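Folding table

A folding table is a table whose legs can be turned in under the top, so that the whole piece becomes flat and can be stored against a wall, under a bed or behind a door. It is used in homes, schools, markets, meeting halls and workshops, mostly in places where a table is needed for some hours and the floor is needed again afterwards. This article treats mainly the rectangular type with a rigid top and metal legs. For tables whose top is divided by hinges, see Drop-leaf table and Gateleg table.

Contents
1 Construction
2 History
3 Sizes
4 Setting up and moving
5 Storage
6 Care and common faults
7 See also

Construction

The usual folding table has three parts: the top, two sets of legs, and the locks which keep the legs open. The top is a flat board, normally covered on the upper side with a hard surface that can be wiped. Pale colors are the most common. They show dirt sooner than dark ones, but they also make a small room look less full, and shops report that they sell better.

The legs are made of steel tube or, in older tables, of solid wood. Each end of the table has a pair, and the two legs of a pair are joined by one or more crossbars. The crossbar has a double function: it prevents the legs from spreading under a load, and it gives the hand something to pull when the table is being folded. In many designs the legs are not parallel. They may come closer together toward the floor, or they may spread outward for a wider footing. The first form leaves more place for the feet of those who sit at the corners, the second is more stable when somebody leans on the edge. 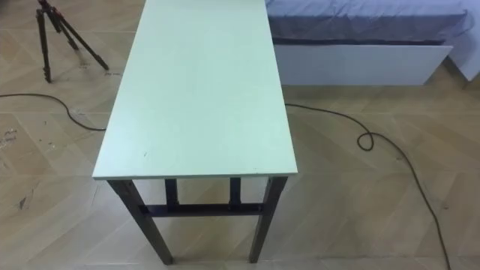 End of a rectangular table with a bare pale top. The two dark metal legs slant toward each other and are joined by a crossbar below the tabletop.

The lock is the part in which the makers differ most. The simple kind is a sliding ring, which falls over a joint in the brace when the leg is opened completely. Another kind is a spring button that enters a hole in the tube. The Italian maker Mazza used for many years a flat steel hook, and this hook is still found on secondhand tables in schools. It is strong, but it can pinch the fingers, and later models were delivered with a plastic sleeve over it.

The edge of the top may be left thin or may be finished with a strip of another color. A strip protects the board from knocks during carrying. When it comes loose at a corner, water can go into the core and the board swells.

History

Tables that could be taken apart are much older than tables that fold. A board laid on trestles served for meals in large houses for centuries, and it was cleared away when the meal was finished. A household inventory of 1564, published with comments by Cosimo Marras, names a "table which closes" among the objects of an upper room, although it is not clear from the entry if the legs folded or only the top. Marras himself prefers the second reading.

The metal-legged type spread with the use of bent steel tube in furniture. In the beginning it was bought by institutions, and the household version came later, when apartments became smaller and one room had to serve for eating, working and ironing. Kusum Rastogi, in her study of rented rooms, describes the folding table as the first piece of furniture that many tenants bought by themselves, and often the last that they gave away. Her book has a chapter of 83 pages on tables alone.

In more recent catalogs, such as those of Grondley and Skilau, the same frame is offered with several tops. Wood-grain finishes are sold for the home and plain ones for schools and offices.

Sizes

There is no single standard. The long rectangular models are made so that two people can sit at each long side, and with some patience a fifth person at one end. The Grondley household model has a top of 1564 by 589 millimeters. This is narrower than a dining table, and two plates placed opposite each other leave little space for dishes in the middle. For sewing, wrapping or paper work the narrow top is an advantage, as the whole surface can be reached from one side.

The height is normally fixed. Tables with telescopic legs exist - they are used for children and for people who work standing - but they have more parts that can become loose.

Setting up and moving

A folding table is opened on its side or upside down. The legs are pulled out until the lock is heard or felt, each lock is tested with the hand, and the table is then turned over onto its feet. One person can open a light table. For turning a long one, two people are recommended, one at each end, with the hands on the short edge near the corners.

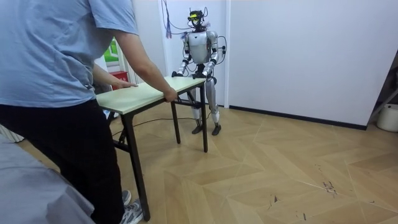 When the open table has only to go a short distance across the room, it is not necessary to fold it. The two carriers agree first on the direction and lift at the same moment. Holding the top by its edge is better than holding the legs or the crossbars, because the locks can open if the weight is taken from them at the wrong angle. Dragging should be avoided on soft floors. If the rubber foot is missing, the end of the tube cuts a line in vinyl or wood that cannot be removed.

The carrier who goes backward cannot see the floor behind, therefore small objects and cables are moved out of the way beforehand. In narrow rooms it is usual that the table travels lengthwise and is turned only at its final place.
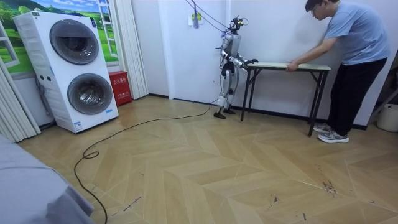

A folding table with a pale wood-grain top and black metal legs, held at both ends in a small room. A stacked washer-dryer stands on the left.

Laundry rooms and utility rooms are a frequent place for this kind of table. It is opened for folding clothes and for sorting, then put back flat so that the doors of the machines can be opened. Katia Caruso advises in such rooms to leave a hand's width between the table and the wall, otherwise shirts fall behind it.

Storage

The folded table is best kept standing on its long edge, with the top toward the wall. Standing on the short edge takes less floor, but a long table in this position can fall and should be tied or hooked. Tables stored flat in a pile need a cloth or cardboard between them, as the feet of one scratch the top of the next.

Damp rooms are not suitable for longer storage. The steel begins to rust at the screws first, where the paint is broken.

Care and common faults

The top is cleaned with a soft cloth and a little soap. Scouring powder makes the surface dull, and after that it takes stains more easily. Small dark scuffs from shoes or from other furniture can often be removed with a pencil eraser.

The most common faults are a lock that does not close, a loose screw in the leg plate, and a top that bends in the middle. A lock that does not close is usually dirty and needs only cleaning and a drop of oil. Screws that have lost their hold in the board can be replaced with a thicker size of the same length. A longer screw will come out through the top. A bent top is difficult to repair. Pankaj Sisodia describes a method with a wooden rail fixed along the underside, but the rail must end before the folded legs, and on many tables there is not enough room for it.

See also

Card table
Drop-leaf table
Gateleg table
Ironing board
Trestle table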